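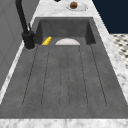
Fastton plant Anschaffungen für Küchenrobotik neu: Simulation vor Kauf

Arnilau. Fastton, Betreiber von Gemeinschaftsküchen, stellt die Beschaffung von Robotern für Spül- und Vorbereitungsarbeiten um. Ab Januar wird kein Gerät mehr bestellt, bevor die vorgesehenen Handgriffe in einer gerenderten Küche durchgespielt worden sind. Die Mittel dafür sind im laufenden Haushalt eingeplant. Partner für die Simulation ist das Ingenieurbüro Carrasco, das auch die Auswertung übernimmt.

Das Vorhaben läuft unter dem Namen Narngate und ist auf 2 Haushaltsjahre angelegt. Das Gesamtbudget beträgt 447.000 Euro. Darin enthalten sind Software, Rechenzeit, Schulungen und die ersten Geräte. Umbauten an den Spülplätzen werden getrennt ausgeschrieben und gehören nicht zum Budget.

Bisher hat Fastton Geräte nach Datenblatt und Vorführung beim Hersteller ausgewählt. Fragen der Aufstellung kamen dadurch oft erst nach der Bestellung auf den Tisch. Künftig wird zuerst der Arbeitsplatz modelliert. Eine der Vorlagen ist ein Spülplatz mit dunkelgrauem Betonbecken, geneigter Abtropffläche und mattschwarzem Hahn in einer Arbeitsplatte aus weißem Marmor. Im Becken liegen ein weißes Geschirrteil und ein kleiner gelber, gerippter Gegenstand, auf der Arbeitsplatte dahinter steht ein ovaler Teller mit einem runden braunen Stück Essen. An solchen Anordnungen wird geprüft, welche Reichweite ein Arm braucht, wie er am Hahn vorbeikommt und ob ein Greifer sowohl für flaches Geschirr als auch für kleine Teile geeignet ist.

Vorgesehen sind einige 300 Durchläufe je Gerätetyp. Lage und Ausrichtung der Gegenstände werden dabei verändert. Die Ergebnisse fließen in das Lastenheft ein, das den Anbietern mit der Ausschreibung zugeht. Bewertet werden außerdem Anschlusswerte, Reinigungsaufwand, Wartungsvertrag und die Lieferzeit von Ersatzteilen. Den Kaufpreis betrachtet Fastton zusammen mit den laufenden Kosten über die geplante Nutzungsdauer.

Die erste Ausschreibung umfasst 4 Geräte für den Standort Arnilau. Miet- und Leasingangebote sind zugelassen, müssen die Wartung aber gesondert ausweisen. Vor der Abnahme ist ein Probebetrieb am tatsächlichen Spülplatz vorgeschrieben. Die Simulation ersetzt ihn nicht. Auch die Gefährdungsbeurteilung erfolgt weiterhin vor Ort.

Anbieter können die Unterlagen ab März bei der Einkaufsabteilung von Fastton anfordern. Die Szenen stellt Carrasco auf Anfrage in einem gängigen Austauschformat bereit. Über weitere Standorte entscheidet Fastton nach Auswertung des Probebetriebs.

Pressekontakt: Fastton, Unternehmenskommunikation, Arnilau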